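Ticket: la pose del objeto salta 180° en cilindros tumbados
Proyecto: Jevevholm, módulo de percepción
Abierto por: Padmavathi Kurian
Asignado a: Joris Wuyts
Estado: en pruebas

Padmavathi, 9:40
Al reproducir los episodios de botes tumbados, el estimador invierte el eje largo entre fotogramas consecutivos. El tapón pasa a ser la base y vuelta. El planificador se lo cree y pide girar la muñeca media vuelta. Con los botes de pie no ocurre nunca.
Versión: rama principal de Tristholm, configuración por defecto, nube recortada a 4000 puntos.

Joris, 10:25
¡Reproducido a la primera! Me encanta cuando un fallo se deja coger así. En mi lote salen 62 inversiones, todas con el eje casi paralelo a la tela. Sospecho del ajuste por componentes principales: el signo del eje es arbitrario y no lo fijamos en ningún sitio.

Padmavathi, 11:10
Probado con 3000 puntos y luego con 900. Igual. La densidad queda descartada.

Joris, 12:30
Encontrado — el filtro temporal compara la orientación con la última pose publicada, pero esa pose se borra cada vez que los dedos tapan parte del objeto. Sin referencia, el signo sale a suertes. He subido un parche que:
- conserva la última pose válida durante la oclusión;
- elige el signo según el extremo del tapón, si el segmentador lo ve;
- deja un aviso en el registro cuando no puede decidir.

Padmavathi, 13:05
¡Qué gusto ver la flecha del eje quieta! He pasado el lote entero y no hay ni una inversión. Me falta comprobar las telas estampadas, donde la máscara del tapón podría engancharse a una flor clara. Empiezo por el caso del bote blanco sobre la tela morada de flores, con el tapón hacia la izquierda y los dedos abiertos.
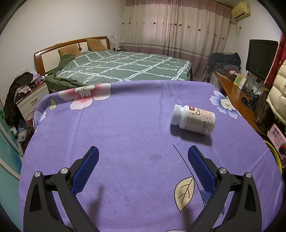

Pendiente antes de cerrar
- Padmavathi: repetir con telas estampadas y adjuntar el registro de avisos.
- Joris: prueba unitaria para el signo del eje y fusión en la rama de Hellholm.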